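Home Reviews Workplace Kitchen Guides Contact

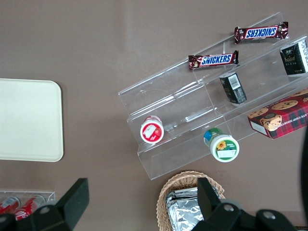 By Oleksandra Nechyporuk | Reviews | Filed under: Break Room & Office Automation

Last updated: November

I manage the snack counter at Feltatgate, on the second floor, and for 5 months I have shared it with the Ollby counter arm. I promised several readers a proper review, so get yourself a coffee, because I do go on a bit!

The Ollby puts goods out on the stepped stand, clears trays and hands over small orders. Wrapped candy is where it shines. A Snickers bar is a lovely thing for a gripper – flat, firm, easy to read – and it sets them down on the shelves more neatly than I ever did at six in the morning. Boxes are nearly as good, and the shortbread gives it no trouble. Round tubs are harder work. It wants to take them by the lid, and you have to go into the settings and lower the grip height, which the manual mentions once, on page 20, in very small type.

Foil packets are my main complaint. They slide over one another in the basket and it will try 4 times before it gives up and calls for a person. The person is usually Tamara Hnatiuk, who used to do all the restocking and was (I can say this, she has read it) quite worried when the arm was delivered. Her hours stayed the same, but her day is different. She bakes now, which she loves, and she talks to people at the counter, which she loves a little less before noon. She also gets up from whatever she is doing each time it beeps, and I think anyone buying one of these should plan for that and put it in somebody's job on paper. We hadn't, and there was some grumbling until Haiyan Cheng in the office wrote it into the shift sheet. 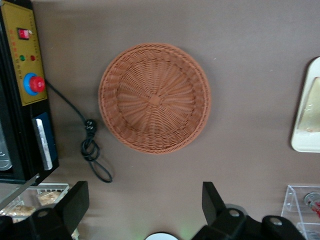 Wicker basket at the counter, with cake on the tray to the right.

Cake is a mixed story. It will carry a tray nicely, but I still plate every slice by hand and wipe up the crumbs myself. Do buy plain baskets with a good thick rim, too. We tried some pretty ones with handles and the fingers caught on them constantly.

Ours cost $3,737 with setup, and the fitter from Filcombe was patient with all my questions. I would buy it again for a counter that sells mostly packaged things. For a real bakery I'd wait, and I'd ask the people behind the counter first – we asked ours second, and I'm still sorry about it.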